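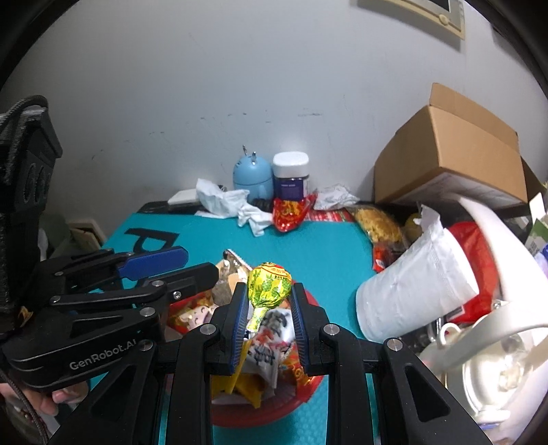

Culstead College, School of Retail and Hospitality
Unit 4: Small Wrapped Confectionery
Course handout, revised 2019-04-11
Prepared by Abenezer Habte; practical exercises by Tanner Sandhu

4.1 Purpose of the unit

This unit covers the selection, arrangement and upkeep of individually wrapped sweets and snacks offered in open bowls. Bowls of this kind are found at reception desks, on checkout counters, in hotel lobbies and at family gatherings. They receive little attention in most training programs, although guests handle their contents more freely than almost anything else on a counter.

Students should have read Unit 3 (Shelf Life and Date Marking) before the session. The terms "primary wrapper" and "outer pack" are used here as they were defined in that unit.

4.2 The wrapper as a label

A wrapped sweet in a mixed bowl has been separated from its outer pack. The guest therefore relies on the primary wrapper alone to judge what the item is. Three elements usually carry this information: color, picture and lettering.

Color is read first. A yellow-green foil suggests a sharp or tropical fruit before any detail can be made out. On the pineapple lollipop at the head of this handout, small printed fruit and green leaves repeat the same message, and the maker's red oval is kept to the top of the head. A person who does not read the Chinese characters in the oval can still make a reasonable guess at the flavor.

Lettering works differently. Large characters on a plain ground, such as the black and red characters on the white wrapper standing in the bowl, can be seen from some distance. They tell a reader of the language a good deal and tell other guests very little. Where the guests are likely to be of mixed backgrounds, the bowl should include several items that can be recognized by picture.

Students should note that a picture of a fruit indicates flavor only. It is not evidence that the product contains the fruit. Questions about ingredients must be answered from the outer pack, and staff should never answer them from memory.

4.3 Wrapper types

Twist wrap. A sheet is closed by turning one or both ends. On a lollipop the wrapper is gathered and twisted below the head, so that the neck grips the stick. Twist wrap opens easily and is suited to hard candy. It is not airtight, and in humid rooms the contents may become sticky.

Flow wrap. A continuous film is sealed along the back and across both ends. It protects well against moisture and is the usual choice for biscuits, wafers and soft snacks. Older guests and small children sometimes find it difficult to open.

Foil. Foil may be used alone or as part of a laminated film. It holds a fold and catches the light, and for this reason foil items are best placed where the light falls on them. Creased foil looks old even when the contents are fresh – it should be moved out of a display bowl at the first inspection.

4.4 Choosing the bowl

A round bowl can be approached from any side and is the standard form for a shared counter. The wall should be low enough that a hand can reach the bottom layer without pushing items over the rim.

A red bowl gives a festive effect and is traditional in many households for the Lunar New Year and for weddings. It has one practical weakness. Red and orange-red wrappers tend to disappear against the sides, whereas white, yellow and pale pink wrappers stand out. When a red bowl is used, the lighter wrappers may be placed against the wall and the darker ones toward the middle.

4.5 Filling procedure

1. Wash and dry the bowl. Moisture left in the bottom will mark paper wrappers.
2. Check the date on each outer pack and record it on the bowl card.
3. Lay the flat items first.
4. Stand the taller items upright in the center, with the printed face toward the guest.
5. Add lollipops last, heads up, so that the sticks are held by the items below.
6. Stop below the rim.

Items with allergens that are not shared by the rest of the bowl belong in a separate container with its own card. This applies in particular to peanut and sesame snacks.

4.6 Upkeep

An open bowl is inspected at the start and end of each shift. Torn wrappers, empty wrappers and items with a loosened twist are removed. New stock goes underneath. A bowl that is simply topped up will keep the same pieces at the bottom for weeks – a fault commonly found in lobby displays.

The stock sheets in the Gestavora folder may be used for practice. They record 2,802 pieces received in March and 2,686 issued to bowls. The difference should be accounted for in writing as part of Exercise B, using the returns page.

4.7 Exercises

Exercise A. Select 2 wrapped items with no English text. Write down what a guest could learn from each without reading it, and then compare your notes with the outer pack.

Exercise B. Complete the Gestavora reconciliation described in 4.6.

Exercise C. Working in pairs, fill one bowl according to 4.5. Exchange bowls with another pair and inspect theirs against 4.6.

Written work is to be left in the tray outside the Ross Room. Bowls and unused stock are returned to the Vakby cabinet, lower shelf, with the cards attached.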